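Writing house rules for a kitchen robot

I've now written the rules sheet for our kitchen setup three times, and the third go is the one people really read. So if you're about to let a two-armed robot near your crockery, feel free to pinch this!

Start with the floor. Before anything gets switched on, walk the whole area and look at the cables. Mains leads and adapters go on one side, well away from wherever the robot turns, and if you can't get them off the carpet, mark the patch and keep the base out of it. My first sheet had 21 rules and not one of them mentioned cables (I know, I know).

Next, agree a waiting pose. Ours is arms up, fingers open, hands above the rack and not inside it. The robot holds that pose until the operator says "going in" out loud, and whoever else is in the room says "clear". It feels silly for a day or two, then you stop noticing.

Then the drawer. Pull it out all the way before the hands come down, every time. A half-open drawer is a nasty pinch point, for robot fingers and for yours. Load one thing to begin with, a plain cup is good, and leave plates until you trust the grip. 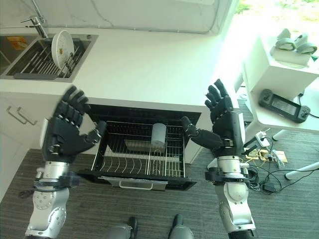
Frøydis Boström read my draft and wrote back that the spoken call is fine until two people are talking at once, and that she'd want the stop button in somebody's hand for as long as the arms have power. She's right, so it's in the sheet now as rule 2, straight after the floor check. The person holding it does nothing else. No phone, no passing cups.

Keep a log too. At Kerketari we use a plain notebook with the time, who was operating, who had the stop, and anything odd. We're up to 243 entries and most of them say "fine", but the odd ones are gold when you come to revise the rules.

Last bit: power down before you reach into the rack. I don't care if it's only a teaspoon! Arms back, power off, wait 20 seconds, then hands in. Print the sheet big, stick it at eye level, and read it again in July when you've all got sloppy.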